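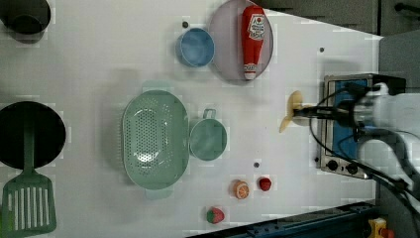

Chapter 7. When the Arm Does Not Let Go

Reading time: 8 minutes

A robot arm that drops an object is easy to notice. An arm that keeps holding when the program believes it has released is more difficult, and in my experience it causes more damage. This chapter studies one such fault, called a false release, in table work with kitchen things: a pot, a colander, a mug, a small oven, toy fruit.

We begin with a case from the Osagie teaching laboratory. One Monday, Lamisi Zakaria was running a sorting task in which the arm must carry light toy foods across the table, one after another. At cycle 17 the controller sent the command to open. The fingers opened by 2 millimetres and stopped. The program did not read the finger position. It only waited for a fixed time and then went on to the next movement, with the toy still between the fingers. The arm came down for the next object, pressed the first toy against the table, and the wrist motor went over its current limit. The protective stop worked as it should.

Lamisi then made the mistake which this chapter wants to prevent. She reached in to pull the toy free while the arm was stopped but still under power. When the toy came out, the fingers finished the old command and opened quickly against her hand. She had a bruise and no worse injury.

Satish Raju examined the log in the same week. It contained 1,118 cycles from earlier days, and the fingers had been opening more slowly for roughly 50 of them before the fault. The warning was in the data, but no rule in the program looked for it.

Three questions will guide us:

How can the controller know that an object has left the fingers?
What must happen to a command that was not completed before a stop?
When may a person put a hand inside the working area?

Section 7.1 treats the first question and needs only the position signals from Chapter 4. Readers who have not done the exercise on cable routing should do it first, as a cable which pulls on the wrist can give similar readings.

Last updated: March

Contact: Rafia Mirani, Geren Textbooks | Copyright Geren | Back to top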